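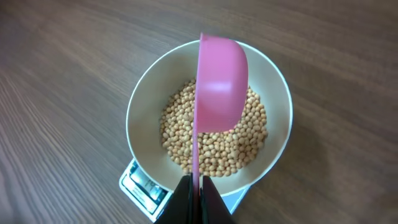 1. What we set out to do

Short version: can you portion dry soybeans by the scoop and still get the weight you wanted? Long version is the rest of this report.

Group: Vignesh Rai, Ashwin Marar, Nandini Sastry. Course project for the food prep module at Wisance, worked on in the Subramaniam kitchen. Final writeup, replaces the draft from 4 October 2022, which had the wrong target weight in it (sorry to anyone who printed that).

The soy milk recipe we all learned from asks for 200 grams of dry beans per batch. The handout version of the same recipe says "3 scoops". Doesn't say which scoop. Doesn't say level or heaped. Last term our milk came out thin in one batch and close to pudding in the next, and we blamed the blender, the soaking, the cloth, each other. Ashwin said the beans. So – beans.

We are not testing soaking or grinding or taste here. Just dry beans going from a container into a bowl, and what the scale has to say about it.

2. Stuff used

Dry soybeans, Zolley brand, bought as one big bag so every batch came from the same lot
White bowl, wide, round
Kitchen scale, white, flat, the SF-400 type with a small LCD and the buttons on the front
Pink plastic scoop
Translucent plastic container for the supply beans
Wooden table

We started with a steel mixing bowl and gave up on it. It was fine for weighing but beans hitting the side went everywhere, and a bean under the edge of the scale is a whole thing (see section 6). The white bowl is wider, so the scoop can go in low before tipping. Also you can see the beans better against the pale inside, which matters when you are trying to judge a heap by eye.

Container choice mattered too and we didn't expect that. A supply container with low sides means the scoop can go in at a shallow angle and come out full. The tall jar we tried first only let the scoop in nose down, so you got half a scoop, or you shook the jar and got too much.

3. Method

Scale on the table, flat, controls facing whoever is reading.

Bowl on the platform, centered as well as you can.

Tare. Wait for zero. Really wait, the first reading drifts for a moment and Vignesh recorded a couple of the drifting ones before we caught it. Those runs are thrown out.

Scoop beans from the container, tip into the bowl, low and slow.

Let the number settle, write it down. Write it down BEFORE the next scoop. We lost most of a session by doing it from memory.

Repeat until at target or over.

Tip beans back, stir the supply a bit, start again.

Two ways of filling the scoop were compared. Heaped means it comes out of the beans however it comes out, no shaking. Level means the top is scraped off against the inside wall of the container. Same person did both kinds in any one session so we weren't mixing up people and methods.

We also did a "guess" round. Screen covered with a folded card, you stop when you think you are at target, then lift the card. This was Ashwin's idea and turned out the most useful part, so it gets its own section.

4. The main runs

First thing we saw: heaped scoops are not one size. The first few out of a full container are big. As the level in the container goes down the scoop starts hitting the bottom and coming up short. So the reading climbs fast, then slower, and if you are counting scoops and not reading the scale you end up under. Every heaped run that ended under target had this shape when we drew it out.

Level scoops were closer together. Not perfect, a soybean is round and the top of a level scoop is never flat, there is always a bean sitting half in and half out and somebody has to decide about it. But the spread was clearly smaller. Slower though. Scraping takes time and some beans roll off the back.

The stopping problem. Once you are near the target a full scoop is too big a step. If the display says 150 then you need fifty more, and whether that is one scoop or part of one depends on the scoop and on you.

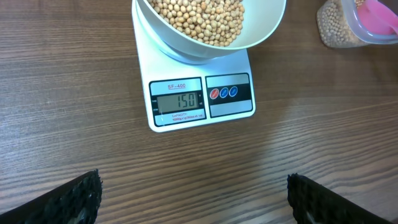 So we added a rule for the end of each run. Full scoops up to the point where one more would probably go over, then tilt in a thin stream from the front lip of the scoop, stop, let it settle, tilt again. With this rule the heaped runs and the level runs ended up at basically the same weight. Kind of kills the question we started with. If you have a scale, it doesn't matter much how you fill the scoop, because the last bit is where the accuracy comes from.

If you don't have a scale, it matters a lot.

One more thing on the last bit. Tipping the scoop fast and pulling back early does not work with soybeans. Flour sticks and sits there, you can tap it off. Beans all go at once, there is a sort of angle where nothing moves and then one hair more and the whole lot is in the bowl. Turning the scoop slightly sideways so they leave from a corner helped. Nandini was the best at this by far. Vignesh was not.

5. The guess round

Screen covered. Aim for target. Card up, write down what you got.

All of us went under. Every time in the first session, and most times in the second. We think its the bowl. Wide bowl, the beans spread out and make a low mound, and a low mound covering the bottom looks like a lot. When we did the same thing with a narrow measuring jug (only as a side check, not in the results) we went over, since the beans stood tall in it.

Practice helped but not as much as we thought. After a session with the card lifted after every guess, people got better in that session. Came back another time and most of it was gone. Ashwin thinks you are learning the sound more than the look, how long the rattle goes on. Couldn't think of a fair way to test that. Earplugs came up. We ran out of time for earplugs.

The obvious question after this was whether to put a line on the inside of the bowl. Mark where the beans come to at target, fill to the line from then on. Half the class does this with rice.

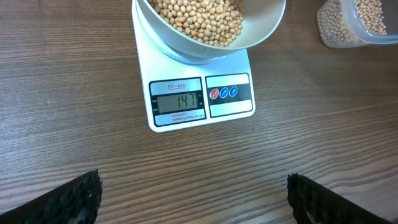 Nandini Sastry argued against the line the whole way through, and her reason was that beans never lie flat. They heap to wherever they were poured, so one side of the bowl is over the line and the other is showing bare wall, and now you are shaking the bowl to level it and you have lost whatever time you saved. She also said a line only works for one target, and the recipe gets halved as often as not.

We tried it anyway, a strip of tape on the inside. She was right about the heap. After a shake it was usable, better than the blind guess, worse than level scoops. Tape also came off when the bowl was washed.

6. Things that went wrong

Bowl off center. The bowl is wider than the scale so it hangs over the edge a bit whatever you do. That is fine, as long as its touching the platform and nothing else. Trouble came when it got nudged while scooping. We started checking the bowl position between runs and re-taring.

Bean under the scale. Happened 2 times that we know of. The scale rocks a little, the number won't settle. Lift it, sweep, put back. We now wipe the table before each run.

Auto off. The scale goes to sleep if you stand there discussing things. Comes back at zero with the beans still in the bowl, so the run is gone. Lesson is discuss later.

Resting the scoop on the rim of the bowl. Adds weight. Obvious. Did it anyway, more than once. Park it in the supply container between scoops, standing in the beans.
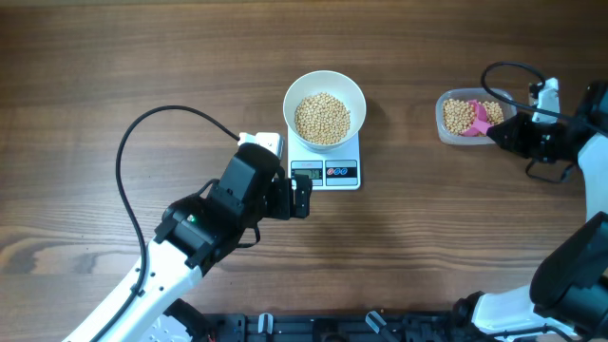 Having the container next to the scale and close to it was also better than the first layout, where it sat at the far end of the table. Short trip, fewer beans dropped. Any bean that lands between the container and the bowl is a bean that left the supply and didn't reach the scale, which doesn't hurt the reading but makes the before-and-after check come out wrong. Our check was to weigh the supply at the start and at the end. With the far layout it never matched. With the close one it matched or was off by a few beans, which we usually found on the floor.

Which side you keep the container on is personal. Right side worked for us. Senthil Lobo in the other group keeps his on the left and says the same things about the right side that we say about the left.

7. What we'd tell the class

If there is a scale, use it, tare the bowl, full scoops then a slow tilt. Don't count.

If there is no scale, level scoops, and calibrate your own scoop once when you can get to a scale. Write the number on the handle with a marker. For our pink one it took roughly 4 level scoops to reach target, so the "3 scoops" on the handout is either a bigger scoop or a very generous heap. Please change the handout.

Keep the supply container more than half full. Top it up between batches, not when it runs out.

Don't trust how full a wide bowl looks.

8. Not done

Wanted to repeat with soaked beans, where the weight is all over the place depending how well you drain. Satish Mathew suggested chickpeas as a comparison, bigger and lumpier, would probably be worse for level scoops. Both pushed to December if the kitchen is free.

Also haven't put the raw numbers up on Plindeo yet. Ashwin has the notebook, some of the pages got wet, he is typing up what can be read. The thrown out runs will be in there too, marked as such. If a column heading says "wieght" that's how it is in the notebook and we are leaving it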